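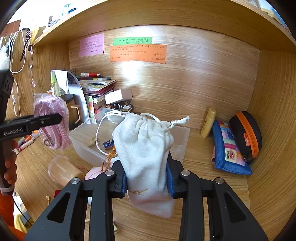
A pouch for everything: an afternoon at Shirin Asadi's desk

I'd been told Shirin Asadi was a pouch person, but I wasn't ready for how much she had to say about them! She runs Lurkano, a little online shop for cords, charms and small soft bags, and she does nearly all of it from one wooden desk cubby with a shelf over the top and sticky notes on the back wall.

"Pink is for orders, green is for things I keep forgetting," she told me before I'd even sat down. "Orange is when green gets serious." The orange one is the biggest of the three, and it's stuck partly over the green, so I guess things are pretty serious right now.

We started with the white fleece pouch, because I couldn't stop looking at it (it's fuzzy, it has a drawstring, it has a tiny gold script logo near the bottom, I'm only human). Shirin says fleece was an accident. She wanted cotton, the supplier was out, and she took what they had.

"I was annoyed for one day. Then I put my earrings in one and threw it in my backpack, and nothing got scratched. So I ordered 600."

Six hundred! Where do you even put them?

"Under the bed, mostly. Ask my husband."

I did ask him, later, over the phone. Manouchehr Shahbazi was very diplomatic. "It's a comfortable bed," he said. "It's higher than it used to be."

The pink rope is a different story. It stays coiled in a clear plastic bag until it goes out, and Shirin is strict about that. Pale colors pick up every bit of dust, she says, and a coil that's been handled too much never lies flat again. She sold 68 ropes in December, most of them to people who clip them on a phone or a water bottle.

I wanted to know about the clear box in the middle of the desk, the one with the little blue card box and the tan knotted trinket in it.

"That's the undecided box. If I don't know where something lives, it goes in there, and on Sunday it has to move out."

Does it always move out?

"The knot has been there since summer."

She does have rules she keeps. Books and notebooks get stacked, never spread out. Cables hang on the side wall. The mug is allowed, but only at the back, after what she calls the tea thing, which cost her 80 paper labels and a good part of a weekend.

I asked what she'd tell someone whose desk looks like mine (bad). She thought about it for a while, and played with the cord.

"Get one pouch and fill it. Don't buy six. Well, buy six from me, but fill one first."

I went home with two. One has my chargers in it, and the other is still on the kitchen table while I make up my mind.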